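Home – Threads – Projects – Parts Lists – About – Log in

Thanakorn Hemmin
Wednesday, March 15, 2023

Starting a thread on the simulation side of the arm build. The mechanical side is finished apart from cable routing, and the controller is on the bench at Tarnham with its lid off. Most of my evenings since February have gone into the sim.

Background for new followers: one arm, two-finger gripper, sorting and placing small blocks on a table. I wrote the planner, which I call Cullosico. The scene loader and renderer wrapper is Jokuneck. Both run on a desktop in the garage.

The rule I set is that no grasp routine runs on hardware until it has passed a full batch in sim. A batch is 676 episodes. Every episode re-rolls block positions, block rotation, light direction and the starting pose of the arm.

I picked 676 because it is 26 squared: 26 start poses against 26 block layouts. It also finishes overnight, which matters more.

First full batch failed badly. The planner kept closing the fingers on the corners of a cube instead of its faces. Cause: I was reading yaw in degrees in one file and radians in another. Fixed, and a unit check now runs at load.

Second batch was better. Grasps were fine, but placement on the board was off in one direction. The board's origin was at a corner in the mesh file and the planner assumed it was at the center. I re-exported the mesh with the origin moved and deleted the offset hack I had put in at midnight.

Third batch is the one I would call usable. 14 failed episodes out of 676.
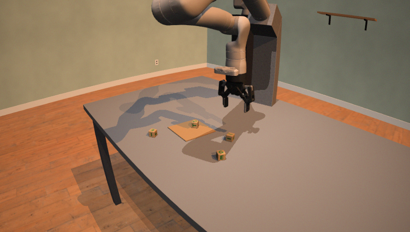 Failure sorting is the slow part of this job. I dump the joint log and one render per episode, then go through the failures by hand. Most of the 14 trace back to the block detector and have little to do with the arm. Look at the shadow running diagonally down and to the left from under the gripper. It surrounds the block to the right of the board, and that block reads orange-brown while the others stay tan. My color threshold was tuned on evenly lit cubes, so a block in that state drops out of the mask or comes back at half its real size.

Two obvious fixes. One is to widen the threshold, which then starts picking up the orange-tan board as a block. The other is to stop using color for detection and fit cube edges instead. I am doing the second one.

Edge fitting costs more per image. On the garage desktop it is still faster than the arm moves, so I don't care.

Letters: the green markings on the blocks are there for identification only. The detector finds a cube first and reads the face second. An I and a T at a shallow angle are close enough that I now require a second view before the planner commits to a label. The extra view goes in before the approach move, with the gripper held high and open.

Someone asked why the sim has walls, a shelf and an outlet when the task only concerns the tabletop. Background clutter changes what the edge detector returns. When I tested with a blank gray background the numbers were excellent and meant nothing.

Someone else asked about the physics settings. Contact friction on the fingertips is the one value I measured. I pulled a block out of the closed gripper with a luggage scale, repeated it until the readings settled, and set the coefficient from that. Everything else is the loader default.

Latency is the open item. The sim executes a command on the next tick. The real controller buffers 3 commands before it moves anything. I have added a matching queue in Jokuneck, and it makes the approach overshoot slightly. Better to see that in sim than on the bench.

The controller board is a Boonyarit unit bought used. The connector pinout in the manual did not match the silkscreen. I followed the silkscreen after checking continuity on every pin – do this before applying power.

Next steps, in order: finish edge fitting, rerun the full batch with the command queue on, then a single slow grasp on hardware with the speed limit down and a hand on the stop button.

Config files go up once I have removed the hard-coded paths. Replies are open if you have done edge fitting on small cubes under hard light.

Contact | © 2023 Thanakorn Hemmin | Back to top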